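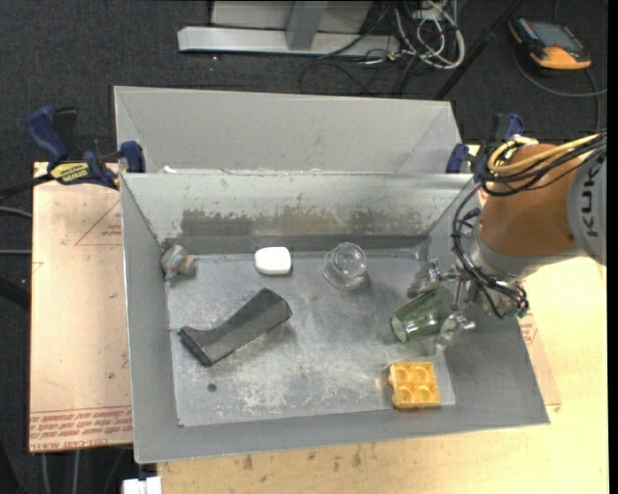
Getting the cloudy film off old drinking glasses

Posted in Kitchen & Cleaning
924 views

Kha Vi
08/01/2026

Hello everyone, and happy new year to those of you I haven't talked to yet over in the garden section. I'm hoping somebody can save me from myself here.

My aunt moved into a smaller apartment in January and passed along her everyday glassware, which I have wanted since I was a little girl (she knew it, too, and made me wait!). It's a mixed set, some clear and some green, nothing fancy, with a little stamp on the bottom that says Gremus. I have never been able to find out a thing about the company. The green ones still look lovely, but the clear ones have a whitish haze all over them, inside and out, and it's worst in a band near the rim.

So far I've tried regular dish soap, then dish soap with very hot water, then baking soda on a sponge. The baking soda seemed to help while the glass was wet, and I got all excited and did the whole lot, and then they dried and looked just the same as before. My aunt ran hers through the dishwasher every night for years. We have well water here and it's hard as nails, the kettle gets a crust on it in no time, but hers was city water, so I don't know if that matters.

Is this something that can be removed, or is it permanent? And if it can be removed, what's gentle enough that I won't wake up at night regretting it? I'd also like to know if it's safe to drink from them in the meantime, as my husband has already claimed one for his iced tea and won't be talked out of it.

Thank you in advance, and sorry for going on so long.

Jhonatan Villanueva
2317 posts

Hi Kha, what a nice thing to be given. I'll try to answer in some kind of order, though I tend to wander.

There are two different things that make a glass go cloudy, and they look so much alike that you can't tell them apart just by holding one up to the window. One is mineral film, which sits on top of the glass and comes off with acid. The other is etching, where the surface of the glass itself has been worn by years of detergent and heat, and that doesn't come off with anything because there's nothing there to take off. The fact that yours looked clear when wet doesn't settle it, I'm afraid. Both kinds do that.

What I would do is pick the worst glass of the bunch and put a few drops of plain white vinegar on the haze. Leave it five minutes, rinse, and dry it all the way with a clean towel. If that spot is clearer than the glass next to it, you've got film, and you can go ahead and treat the rest. If there's no change at all, try once more with the vinegar warmed up a little (warm, please, I cracked a lovely pitcher once being impatient with the microwave). Still nothing means it's etched.

For film, lay an old dish towel in the bottom of a plastic tub so the glasses don't knock together. Set them in on their sides, not touching, and pour in half vinegar and half warm water until they're covered. Give them half an hour, turn them, and give them another half hour. Then go over them with a soft cloth and a drop of dish soap, rinse well, and dry by hand right away. Don't let them air dry with your water or you'll be putting back what you just took off! If there's a stubborn ring left, a paste of baking soda rubbed on with your fingers will usually get it. Do that after the vinegar and not mixed in with it, as the two mostly cancel each other out, however nice the fizzing looks.

Keep anything with a gold rim or painted decoration out of the tub. I don't think you mentioned any, but other people will read this later.

As for drinking from them, clear glass that's only hazy has never worried me, and I'd let your husband have his iced tea. I would retire any that are chipped, or that feel rough where your lip goes. Old painted glasses are another matter, and I keep mine for looking at.

Whichever kind it turns out to be, wash them by hand from now on. If you must use the dishwasher, go easy on the detergent, skip the heated dry, and put them on the top rack with some space between them.

Đinh
812 posts

vinegar works. citric acid works better and doesn't stink up the kitchen. one tablespoon in a quart of warm water, same soak. I get it in the canning aisle

Kha Vi

Oh, you are both so kind. I did the vinegar drops on the ugliest one this morning and there is a clear little spot on it the size of a quarter, so I believe it's film, at least on that one! I'm going to soak the first batch tonight with the towel in the bottom like Jhonatan said, and if the smell bothers us I'll look for the citric acid when I'm next in town. Two of them didn't change when I tested them, so I'll warm the vinegar and try those again tomorrow. If they're etched they can hold pencils on my desk.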